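**Aus dem Haushalt: Braucht Besteck einen Korb?**

Wer in letzter Zeit einen Ratgeber zum Thema Küchenordnung aufgeschlagen hat, kennt das Versprechen: Alles bekommt einen festen Platz, und schon läuft der Alltag. Ich bin da vorsichtig. Die Reihe »Mansour räumt auf«, die uns seit Juni ins Postfach flattert, empfiehlt für Essstäbchen einen offenen Korb mit Fächern, direkt auf dem Esstisch. Angeblich spart das fast 30 Minuten in der Woche. Wie man auf diese Zahl kommt, steht nirgends. Ich brauche für das Tischdecken zu Hause keine 30 Minuten in der Woche, also müsste ich am Ende Zeit herausbekommen.

Zugegeben, hübsch sind solche Körbe. Blassrosa Kunststoff auf einer karierten Decke, das macht schon Laune, und die Stäbchen stehen griffbereit.
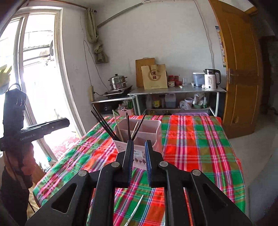

Nadine Hakim hält dagegen, bei ihr habe die Schublade nie funktioniert. Da lägen die Stäbchen kreuz und quer unter den Kochlöffeln, man suche jedes Mal den zweiten zum ersten, und im Korb sehe sie wenigstens sofort, was fehlt. Außerdem könne man ihn ausspülen, eine Schublade nicht.

Das mit dem Ausspülen lasse ich gelten. Nur macht es eben kaum jemand. Wir haben den Korb meiner Schwester nach zwei Monaten umgedreht und hätten es lieber gelassen: Krümel, ein Gummiring und unten ein grauer Rand, der erst mit der Flaschenbürste abging. Wer Stäbchen feucht hineinstellt, sollte vorher nachsehen, ob der Boden Löcher hat. Bei Holz und Bambus gilt das doppelt.

Mein zweiter Einwand betrifft die Sammelwut. In ein leeres Fach kommt immer etwas hinein, erst die Stäbchen, dann ein einzelnes Holzstäbchen vom Imbiss, irgendwann der Kugelschreiber. Ein Tipp, der ohne Einkauf auskommt: alle Stäbchen auf den Tisch legen, Paare bilden, Einzelgänger aussortieren. Bei mir blieben 20 Stück übrig, der Rest dient jetzt als Rankhilfe auf dem Balkon. Das hat fast nichts gekostet und die Schublade geht wieder zu.
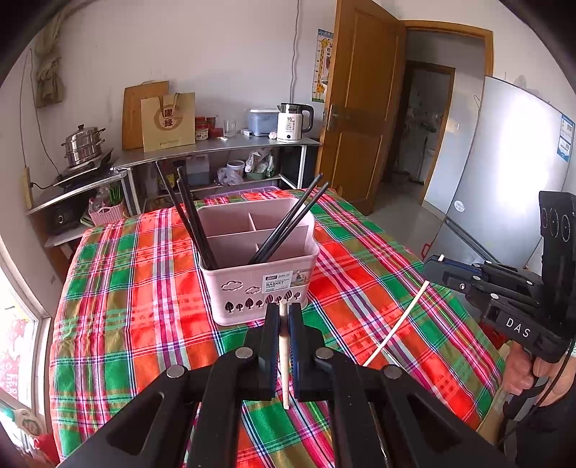 *Schwarze Stäbchen im Korb, weiße davor, dahinter Schneidebrett und Wasserkocher.*

Wer trotzdem einen Korb möchte, nimmt einen mit herausnehmbaren Trennwänden und stellt ihn nicht direkt neben den Herd, wo sich Fett und Dampf absetzen. Und bitte nicht gleich das passende Set für Löffel, Schwämme und Teebeutel dazu. Im nächsten Heft geht es um Vorratsdosen, auch da habe ich Fragen. Gegenrede wie immer gern an die Redaktion.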